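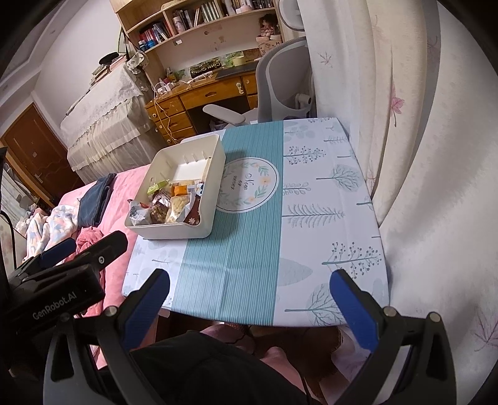 Jobs / Part-time / Clevholm

Snack tray packer & table setter wanted - start Feburary

Troment, small outfit, 7 of us. We put together snack trays for guest rooms and waiting rooms across Clevholm and Hunlow. Need one more pair of hands, soon.

What you'd do
- fill white plastic trays with wrapped snacks: crackers, granola clusters, little sweets, whatever is on the sheet
- lay the cloth, set the tray down on the left side, keep the rest of the table clear
- check dates, pull anything crushed or torn
- printed cloths (trees, leaves, teal stripe down the middle and so on) go back folded, not balled up
- restock from the shelves at Gebretsadik, our storage unit, short walk from the bus

Work is mostly seated, at low square tables. Some kneeling. Bags and boxes are light, the stairs are not fun.

Hours: mornings, 2 shifts a week to begin with, more if you want them once the Hunlow rooms open. Start 8 am. Paid training.

You: on time, tidy, clean hands, ok with repeating the same thing. No experience needed. Nut allergy - please ask us first, we handle nuts most days. Drivers license a plus, not required.

To apply: a few lines on yourself and which mornings your free. No cover letter please. Quote ref 1157. Send to Pavithra Raju, Troment, Unit 603, Clevholm, or drop it in at the front desk before noon. Trial shift for anyone we shortlist, paid same as a normal one.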